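Fendden Block Stacking Set

Version 3. Last revised November 2025.
Maintained by Haoran Cao and Ismail El Sherbiny.

Summary

Fendden is a collection of short records about stacking small blocks on a tabletop. It holds 676 records, each covering one attempt at one stack. A record consists of still pictures, a text note and a row in the index table. The set was put together at Skondthorpe for people who study how stacks are built, how they lean and how they come down.

Contents

index.csv: one row per record
notes/: plain text, one file per record
stills/: pictures, grouped by record number
layouts/: target arrangements, drawn from above and from the side
CHANGES: list of edits between versions

Index fields

record: number, unique, never reused
layout: name of the target arrangement
order: colours of the blocks from bottom to top, as planned
surface: name of the table
light: "single", "mixed" or "overhead"
outcome: "stands", "falls" or "stopped"
remarks: free text, may be empty

The order field gives the plan. If the blocks were placed in a different order, the remarks field says so and the plan is left as it was. Please do not treat order as a record of what was built without reading the remarks.

Tables and surfaces

Two tables are used, listed as Wudel and Toom. Wudel has a matte white top and stands against a pale wall. Toom is darker and has a slight slope towards one long side, noted in the layouts folder. Stacks of more than 3 blocks were attempted on Wudel only.

Tables are wiped at the start of a session and left alone until the end of it. Crumbs, specks and dust are part of the record and have not been retouched. On a white top they are easy to mistake for marks on the blocks, so any colour-based method should be checked against a few stills by eye first.

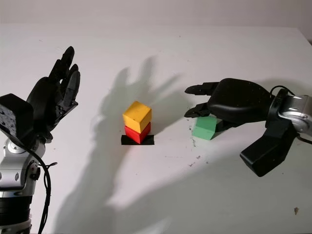 Shadows are the larger source of error. With "single" lighting, a soft shadow can cover a wide part of the table and reach behind the stack, and its outline is usually bigger and more blurred than the thing casting it. Edges found in such stills should be compared with the layout drawing. Green blocks hold up well in shade. Grey ones were dropped after version 2 for this reason.

Outcome rules

A stack "stands" if it is upright and untouched when the record ends. It "falls" if any block leaves the stack after being placed. "Stopped" covers everything else, including knocked tables and missing blocks. Outcomes were entered by one of the maintainers and checked by the other. Where the two disagreed, both readings are in the remarks and the outcome is the second one.

Suggested split

Records 1 to 626 for development, the last 50 for testing. The test records include both tables and all lighting values. Please keep whole records together when making other splits; stills from the same record are very much alike.

Known problems

Some early notes use "left" from the builder's side of the table and others from the opposite side. Notes written since June use the builder's side throughout.

The back edge of the Wudel table is faint in bright stills and may be missed by line detection.

Block sizes were measured once, when the blocks were new. Wear on the corners has not been measured.

Corrections

Send the record number, the field and the proposed value to Haoran Cao. Questions on the layout drawings go to Ismail El Sherbiny. Accepted corrections are listed in CHANGES and appear in the next version.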